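Keeping a pair of grippers going

I have had the same two hand-held grippers on my bench since November, and I've now had the linkages apart often enough that I should write down how I do it. Most of what follows came out of a notebook, so it jumps a bit.

The pair is what Nhung Đào calls the Drondach set, after the project that pays for them. You hold one in each hand, do a chore with them, and the recording goes to Qianru Xu, who trains the arm policy on it. My part is the mechanics. If a finger has play in it, the recording has play in it too, and Qianru can tell before I can.

The linkage screws come first. The black arms that carry the fingers pivot on round-head screws, and those screws back out. It takes a few sessions. The first sign is a fingertip that rocks sideways when you press on it with a thumb. I used to tighten them until the rocking stopped, and that was wrong, because the arms then drag and the trigger feels heavy for the rest of the day. Now I take each screw right out, wipe it, put a very small dab of medium threadlocker on the last few threads, run it in until it touches, and back it off a hair. The arm should drop under its own weight when you tilt the gripper. Then leave it alone overnight. Bríd Noonan once picked one up an hour after I had done it and I had to do it all over again.

Lint is second. We do a lot of laundry tasks, and fabric sheds far more than you would think. It gets into the pivots and packs down behind the fingers, where it turns into a kind of felt. I pull it out with bent tweezers and then go over the joints with a dry, stiff paintbrush. I don't use compressed air any more. It pushed a wad of fluff further in on the left unit and I spent an evening getting it back.

Third is the fingertip pads. These wear on the inside edge first. Once an edge is rounded over, thin cloth slides out of the pinch and the person holding the gripper squeezes harder to make up for it, so the linkage wears too. I change pads in pairs, even when one still looks fine. Old glue comes off with isopropyl alcohol and a plastic scraper. Don't use a blade on the finger itself – I have a nick in one that still catches thread.

After any of that I do a cloth check before the grippers go back out. I have used bath towels, dishcloths and a pillowcase, and the best test piece is still a sock. It has a thick end and a stretchy end, and you need both grippers to do anything useful with it. One holds the cuff and the other goes for the toe. If the holding side has any slop left, you feel the sock creep as soon as you pull. 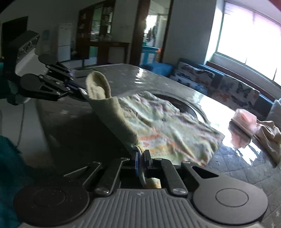
Cloth check on the bed, with one gripper holding the sock and the second coming in toward the toe.

I do the check at home, on a bed, where the surface is soft and nothing lies flat. A bench is too kind. On a hard top you can press the fingertips down and scoop, and a bad pad will pass. On a quilt the fingers sink a little and the pads have to do the work. I like a bit of glare as well, so I can find out whether Qianru's tracking minds a shiny blanket. So far it does, slightly, in the mornings.

My routine is 14 pulls per gripper, swapping hands halfway. If the cloth slips once I write it down and carry on. If it slips twice I stop and look at the pads again. Last time the left unit went through clean. The right one slipped on pull 9 and again on the next, and when I took it apart one pivot had a thread of yarn wound around it under the screw head. You could not see it from outside.

Calibration is the last job. With the fingers fully closed the opening should read zero, and after new pads it never does. I close on nothing, set zero, then close on a gauge block and compare. Qiuyue Cui wrote a small script for this, named Pikix for reasons she has not shared, and it warns me if the two readings disagree. It takes under a minute. Before she wrote it I was doing the sums on paper and getting some of them wrong.

Parts I keep in the drawer: spare pivot screws, 4 sets of pads, threadlocker, alcohol, two paintbrushes and the tweezers. The screws come from Gyamfi and have been fine. I tried a cheaper bag from somewhere else and the heads stripped.

Marwan Yammine asked whether a washer under each screw head would stop them backing out. I have put washers on the right unit only, and I'll check both for play again after the next round of towels.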